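Sestis (@sestis_discs)
June 12, 2024

1/ Finished going through the Tiltimdale complete series box. All 39 episodes plus the pilot, on Blu-ray. Notes on picture, sound and extras, in case you're deciding whether to replace the old DVDs.

2/ Video first. Seasons one and two were shot on 16 mm film and have been rescanned. Grain is intact, and there is no edge sharpening that I could find. Season three was finished on standard-definition tape and has been upscaled. It looks like an upscale.

3/ The change is most obvious in the season three premiere, which opens with a flashback to season one. The flashback uses the new scan. When it ends, fine detail drops and reds start to bleed.

4/ Bitrate is about 30 Mbps on the film seasons and lower on season three. Night exteriors hold up. There is some banding in the fog during the lighthouse two-parter. The DVDs had it too, and worse.

5/ Audio is the original stereo, lossless. There is also a new 5.1 track. Rear channels carry rain, crowd noise and most of the score. Dialogue on the 5.1 is mixed low and I went back to stereo after two episodes.

6/ Subtitles are English and German. The English ones are complete on every episode I checked. The German ones skip the songs.

7/ Extras: commentary on six episodes by director Till Schmieder and editor Carola Tiedemann. Tiedemann is the reason to listen. She goes through the cutting of the train episode reel by reel and names the shots that were dropped.

8/ Also a 63-minute documentary, carried over from the DVD set, non-anamorphic. No new interviews. The deleted scenes are in one long file with no chapter stops.

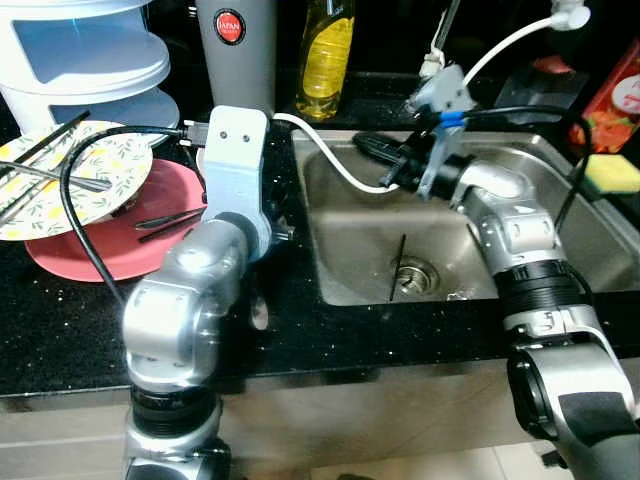

9/ Music. The DVDs replaced the Terkovico songs with library cues. The new set restores all of them except the one over the season two finale credits, where the library cue is still in place. The booklet doesn't mention it.

10/ Packaging is by Meinecke. Stacked hubs, two discs to a spindle, so you lift disc one to get to disc two. One of mine arrived with a hairline scratch and played fine. The booklet has an episode list with original air dates. The date given for episode 16 is wrong; it aired in March.

11/ If you have the DVDs and mostly rewatch the first two seasons, upgrade. For season three alone, wait for a sale. Keep the old discs if you want the trailers, which were left off this set.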